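プルリッツ(手持ち式グリッパーキット)

プルリッツ(Prullitz)は、ハスネス社(Husness)が販売する、ロボットに作業を教えるための手持ち式グリッパーのキットである。利用者は左右の手に一台ずつグリッパーを持ち、机の上などで日常的な作業を行う。その間の手先の動き、指の開き、カメラの映像が同時に記録され、あとでロボットの動作を学習させる材料として使われる。記録用のソフトウェアはプテックス(Putex)という名前で、キットに付属する。

キットの販売のほかに、利用者に代わって作業の記録を行う「記録代行」と、キットの貸し出しも行われている。

名称
「プルリッツ」はキット全体の名称であり、グリッパー一台だけを指す正式な名前はない。取扱説明書では「左手器」「右手器」と呼ばれているが、利用者の間では「左」「右」とだけ呼ぶことが多い。初期の資料にはPrulitzと書かれたものがあり、つづりの統一はソフトウェアの第二版からである。

開発の経緯
プルリッツの設計は、機械技術者のウォンディム・ネガシュ(Wondimu Negash)が始めた。ネガシュは以前、遠隔操作のロボットアームで作業の記録を取る仕事をしていた。その方法では、操作者がロボットの遅れに合わせて動く必要があり、コップを一つ動かすだけの作業でも長い時間がかかった。また、操作者が疲れると動きが小さくなり、記録の内容も似たものばかりになった。

ネガシュの最初の試作は、はさみの持ち手に二本の指を付けたもので、指の開きは映像から読み取っていた。この方式は指が物の陰に入ると読み取れないという欠点があり、二番目の試作から開度センサーが入った。三番目の試作で位置を測るための板が上に付き、現在の形に近くなった。

ハスネス社は三番目の試作を見て製造を引き受けた。製造を始める前に、同社はウォルデマリアム(Woldemariam)の作業室で長期の試用を行った。ウォルデマリアムは記録の収集を専門とする会社で、現在も代行サービスの実際の作業はこの会社が担当している。発売は八月であった。

構成
標準キットには次のものが含まれる。

左手器と右手器
手先カメラ 二台
頭部カメラと固定用のバンド
信号をまとめる中継箱
接続ケーブル一式
交換用の指先
校正用の板
プテックスの利用権(一年分)

記録用の計算機は含まれていない。利用者は自分で用意するか、ハスネス社から別に購入する。

グリッパー
グリッパーは黒色の本体と、向かい合う二本の指からなる。使用者は本体を握り、引き金に当たるレバーで指を閉じる。レバーを放すと指はばねの力で開く。一台の重さは、手先カメラを付けた状態で812グラムである。

本体の上には灰色の三角形の板が取り付けられている。板には小さな黒い穴が並んでおり、周囲に置いた測定装置がこの並びを見て、グリッパーの位置と向きを計算する。左右の板は穴の並び方が違うので、手を交差させても左右が入れ替わることは少ない。板はねじで固定されており、外した場合には校正をもう一度行わなければならない。

ケーブルは本体の後ろから出て中継箱につながる。電池で動く型を望む声は発売の時からあるが、ハスネス社は重さが増えることと、左右の時刻を合わせることが難しくなることを理由に、有線の方式を続けている。

カメラ
手先カメラは指の方向に向けて付けられ、つかんだ物とそのすぐ周りを写す。頭部カメラは使用者の額の位置に付けられ、机の全体と両手を写す。二種類の映像を合わせて使うのは、手先カメラだけでは次に取る物がどこにあるか分からず、頭部カメラだけでは指と物の接する所が見えにくいためである。

手先カメラの明るさは初期設定では自動である。白くて光沢のある物が近くに入ると、その部分が明るくなりすぎて形が読めないことがある。プテックスでは明るさを固定することもでき、取扱説明書は、白い容器や電気ポットなどを使う作業では一度試し撮りをしてから設定を決めるように勧めている。

プテックス
プテックスは、記録、確認、書き出しの三つの画面を持つ。記録の画面では、使用者がレバーを二回続けて握ると記録が始まり、もう一度同じことをすると終わる。この操作のおかげで、一人でも連続して記録を取ることができる。

確認の画面では、映像と指の開きのグラフが上下に並ぶ。不要な部分を切り取ることと、作業の区切りに名前を付けることができる。区切りの名前は自由に書けるが、同じ動作に「置く」「戻す」「下ろす」などの違う名前を付けると、あとの整理に手間がかかる。そのためウォルデマリアムでは、作業ごとに使ってよい動詞の表を先に作っている。

書き出しの形式は三種類から選ぶ。位置の単位はメートルに固定されており、変更することはできない。第一版ではミリメートルであったので、古い記録を混ぜて使うときは変換が必要である。

使用方法
使用者はまず測定装置の電源を入れ、校正用の板を机の中央に置いて、左右のグリッパーの先で板の印に順番に触れる。この校正にかかる時間は、慣れた人であれば短い。机を動かした場合や、測定装置に体が当たった場合には、校正をやり直す。

次に、作業に使う物を机に並べる。物の位置は毎回少しずつ変えるのがよいとされる。いつも同じ場所に置いた記録だけで学習すると、ロボットは物を見ないで同じ場所に手を伸ばすようになることがある。プテックスには、前回の配置を薄く重ねて表示する機能があり、使用者はこれを見て、前回と違う場所に物を置く。

作業の間、使用者はグリッパーの指だけで物に触れる。自分の指で物を直した場合、その回の記録は使わない。特に初めての使用者は、倒れそうな物を思わず手の甲で押さえることが多い。ウォルデマリアムの研修では、最初の一時間はコップを持って置く練習だけを行う。

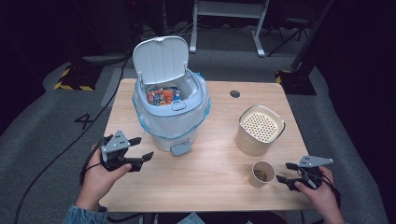
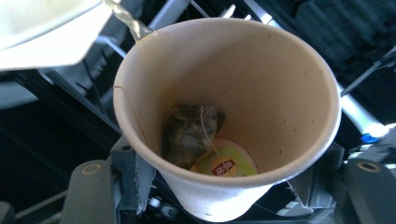

手持ちグリッパーと紙コップ

対象となる作業
プルリッツは、机の上で行う両手の作業に向いている。ハスネス社の資料に挙げられている作業には、飲み物の準備、食器の片付け、ごみを捨てること、箱のふたの開け閉め、小さな布をたたむことなどがある。

飲み物に関する作業は、持つ、傾ける、注ぐ、待つという違う種類の動きを含むので、試用の時期から多く行われてきた。紙コップは特に扱いが難しい物に数えられる。強く握ると形が変わり、弱く握ると傾けた時に滑る。プルリッツのグリッパーには力を直接測るセンサーがなく、握りの強さは指の開きから間接的に知るだけである。このため、紙コップの作業では、指を閉じる幅を使用者の間でそろえることが望ましい。

片付けの作業では、ふたのあるごみ箱がよく使われる。片方の手でふたを開け、もう片方の手で物を入れる作業は、両手の順番を学習させる課題になる。ペダルのあるごみ箱は足で開けるように作られているが、机の上に置いて記録する場合は、ペダルをグリッパーで押すか、ふたを直接持ち上げるかを先に決めておく。両方のやり方が混ざった記録は、学習の結果が安定しにくい。

袋を掛けたごみ箱では、袋の縁に指先が引っ掛かることがある。交換用の指先のうち、角の丸いものを使うとこの問題は減る。

反対に、向いていない作業もある。針に糸を通すような細かい作業、重い物を持ち上げる作業、指を一本ずつ別に動かす作業は、二本指の構造ではできないか、できても時間がかかる。水を使う作業は可能であるが、本体は防水ではない。取扱説明書は、水の入った容器を傾けるときには本体を容器より低くしないことを求めており、湯を使う作業については、耐熱の手袋を着けるように書いている。

記録代行
記録代行は、利用者が作業の内容と必要な回数を伝え、ウォルデマリアムが記録を取って渡すサービスである。料金は回数と作業の長さによって決まり、使う物の購入費は別に請求される。利用者が自分の物を送ることもできる。

依頼の時には作業書を作る。作業書には、始めの配置の範囲、使ってよい手、終わりの状態、失敗とする条件を書く。失敗の記録も渡してほしいという依頼が増えたため、現在は成功と失敗を分けて両方とも渡すのが標準である。

発売の前に行われた試用では、1631回の記録が取られ、そのうち1459回が確認の後に使えるものとして残された。除かれた記録の原因で最も多かったのは、三角形の板が使用者の腕の陰に入り、位置の測定が途切れたことであった。次に多かったのは、使用者が自分の指で物に触れたことである。この結果を受けて、測定装置の推奨する置き方が変更され、使用者の正面だけでなく、斜め後ろにも一台置くことになった。

貸し出し
貸し出しは一か月を単位とする。内容は標準キットと同じであるが、交換用の指先は使った分だけ買い取りになる。校正用の板に傷があると測定の誤差が大きくなるので、返却の時に確認される。貸し出したキットの記録はすべて利用者の計算機に残り、ハスネス社には送られない。

仕様
グリッパーの重さ:812グラム(手先カメラを含む)
指の数:二本(平行に開閉)
接続:有線
位置の測定:外部の測定装置による
力の測定:なし
防水:なし
対応する手:左右それぞれ専用

測定装置の台数と種類は使う部屋によって変わるので、仕様の表には含まれていない。

評価
プルリッツに対する評価は、使いやすさの点でおおむね良い。遠隔操作の経験がない人でも短い練習で使えること、作業の速さが普通の手の動きに近いことがよく挙げられる。指先の交換に工具がいらないことも、現場では好まれている。

一方、次のような問題が指摘されている。第一に、重さである。812グラムは一回の作業では気にならないが、長い時間続けると手首に負担がかかる。ウォルデマリアムでは記録の時間を区切り、使用者を交代させている。第二に、ケーブルである。右手器のケーブルは机の右側に流すことが推奨されているが、体の向きを変える作業では机の角に掛かりやすい。第三に、握りの大きさが一種類しかない。手の小さい使用者からは、レバーに指が届きにくいという意見が出ており、ハスネス社は短いレバーを別売りの部品として用意した。

学習の面では、人の腕とロボットの腕の違いが問題になる。使用者が自然に行った動きでも、ロボットの関節では届かない姿勢になることがある。プテックスの第二版には、対象のロボットの寸法を入れておくと、届かない部分に印を付ける機能が加わった。ただし、この機能は記録が終わってから働くので、作業中に知ることはできない。

価格の面では、測定装置が別売りであることへの不満が多い。すでに測定装置のある研究室にとっては安い買い物になるが、何もない所から始める場合には、キットよりも測定装置のほうが高くなる。このため、初めの一回は記録代行を使い、作業の内容が決まってからキットを借りる利用者もいる。

保守
指先は消耗品である。表面がすり減ると滑りやすくなるため、記録の多い所では定期的に交換する。古い指先と新しい指先を左右で混ぜて使うことは勧められていない。レバーのばねは利用者が交換できるが、開度センサーの交換はハスネス社に送って行う。修理の間は代わりのグリッパーが貸し出され、届いた後に校正を初めから行う。

ケーブルの根元は故障の多い部分で、初期の製品では曲げによる断線が報告された。その後の製品では根元の保護が長くなっている。初期の製品を持っている利用者も、同じ保護の部品を注文できる。

関連項目
遠隔操作
模倣学習
グリッパー
モーションキャプチャ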